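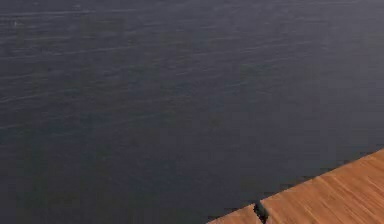

Meinung

Simulierte Stege, echtes Wasser: Was eine Erfolgsquote aus dem Rechner wert ist

30. August

Wer Roboter auf Schwimmstegen arbeiten lassen will, trainiert sie heute zuerst im Rechner. Das ist vernünftig. Ein Arm, der in der Simulation ins Wasser fährt, kostet nichts, und die Steuerung lernt aus dem Fehler mehr als aus jedem Handbuch. Ich habe gegen diese Methode nichts einzuwenden. Einwände habe ich gegen die Art, wie ihre Ergebnisse vorgetragen werden.

Anlass ist der Bericht zum Projekt Standska, in dem Verfahren für die Inspektion von Steganlagen erprobt werden. Die Versuchsanlage liegt in Flurau, die Simulationsumgebung heißt Munley. Die Aufgabe klingt bescheiden: Ein fahrbares System soll die Fugen zwischen zwei Stegmodulen finden, ihren Verlauf aufnehmen und davor anhalten, wenn sie zu breit sind. Im Rechner gelingt das fast immer. Auf dem Steg gelang es bei 30 Fahrten 19 Mal.

Über die 19 Fahrten wurde danach viel geredet, meist im Ton der Enttäuschung. Ich halte sie für das beste Ergebnis des ganzen Berichts. Sie sind gemessen, sie sind unter bekannten Bedingungen entstanden, und man kann die elf übrigen Fahrten einzeln durchgehen. Die Quote aus der Simulation sagt dagegen vor allem etwas über die Simulation.

Das gerenderte Wasser in Munley ist dunkel und blaugrau, mit dünnen hellen Streifen, wo kleine Wellen das Licht fangen. Das Holz ist warm und hellbraun, die Maserung läuft sauber mit den Planken, die Kante zum Wasser ist eine gerade Linie. Zwischen den Modulen klafft ein schmaler, fast schwarzer Spalt mit leicht unregelmäßigen Rändern. Für einen Menschen ist das überzeugend genug. Für ein Lernverfahren, das Fugen suchen soll, ist es vor allem bequem: Alles Warme ist Steg, alles Kalte ist Wasser, und der dunkelste Strich im Holz ist die Fuge. Harte Schatten, die man damit verwechseln könnte, fallen auf dieses Deck nicht.

Ein Netz, das mit solchen Ansichten trainiert wird, kann sehr gut werden, ohne jemals gelernt zu haben, was eine Fuge ist. Es genügt, Helligkeit und Farbton zu trennen. Das ist kein Fehler des Netzes. Es tut, was die Daten belohnen.

In Flurau liegen auf dem Steg Algen, Vogelkot, Schlauchreste und nasses Laub. Das Holz ist an der Wetterseite grau und unterscheidet sich an trüben Tagen kaum vom See. Geländerpfosten werfen am Nachmittag Schatten quer über die Planken, und diese Schatten sind schmal, dunkel und ungefähr so lang wie eine Fuge. Von den elf misslungenen Fahrten endeten laut Bericht die meisten vor einem Schatten. Das System blieb stehen, wo nichts war. Bei zwei Fahrten übersah es eine Fuge, in der sich Laub gesammelt hatte. Diese beiden Fälle sind die wichtigen, denn ein unnötiger Halt kostet Zeit, eine übersehene Fuge kostet im schlechten Fall das Gerät.

Die übliche Antwort lautet, man müsse die Simulation eben realistischer machen. Mehr Schmutz, mehr Wetter, bessere Wellen. Ich teile das nur zum Teil. Schöneres Wasser hilft der Fugensuche wenig. Ob die Wellenstreifen oben dichter liegen als unten, ist für die Aufgabe gleichgültig, verbraucht aber Rechenzeit und, was schwerer wiegt, Arbeitszeit. Gebraucht wird Streuung an den Stellen, an denen sich das Verfahren irren kann: Schatten, die wie Fugen aussehen, Fugen, die nicht wie Fugen aussehen, Holz in der Farbe des Wassers. Das darf grob gerendert sein. Hässliche Szenen mit den richtigen Verwechslungen sind mir lieber als schöne ohne sie.

Die Werkstatt Imhof, die das Fahrgestell gebaut hat, hat früh vorgeschlagen, mit den Aufnahmen vom Steg zu beginnen und die Simulation danach auszurichten. Man hat es umgekehrt gemacht, vermutlich aus Termingründen. Das ist verständlich, und es ist in solchen Projekten die Regel. Erst entsteht die Umgebung, dann das Verfahren, und wenn die ersten echten Fahrten anstehen, ist das Geld für eine andere Umgebung ausgegeben.

Daraus folgt für mich eine Forderung an Berichte dieser Art. Die Quote aus dem Rechner und die Quote vom Steg gehören in dieselbe Tabelle, auf dieselbe Seite, in derselben Schriftgröße. Dazu gehört eine Liste der Bedingungen, die in der Simulation nicht vorkamen. Im Standska-Bericht steht die erste Zahl in der Zusammenfassung und die zweite im Anhang. Falsch ist daran nichts, aber wer nur die Zusammenfassung liest, und das sind bei Förderentscheidungen viele, bekommt ein anderes Projekt vorgestellt.

Man wird einwenden, 30 Fahrten seien zu wenig für eine belastbare Aussage. Das stimmt. Es spricht aber für weitere Fahrten und nicht dafür, die vorhandenen im Anhang zu lassen. Im September soll in Flurau wieder gefahren werden, diesmal mit Trainingsdaten, in denen Schatten und Laub vorkommen. Ich würde vorher festlegen, welche Quote als Erfolg gilt – und sie getrennt angeben, einmal für unnötige Halte und einmal für übersehene Fugen. Eine einzige Prozentzahl über beide Fehlerarten hinweg nützt einem Hafenbetreiber nichts.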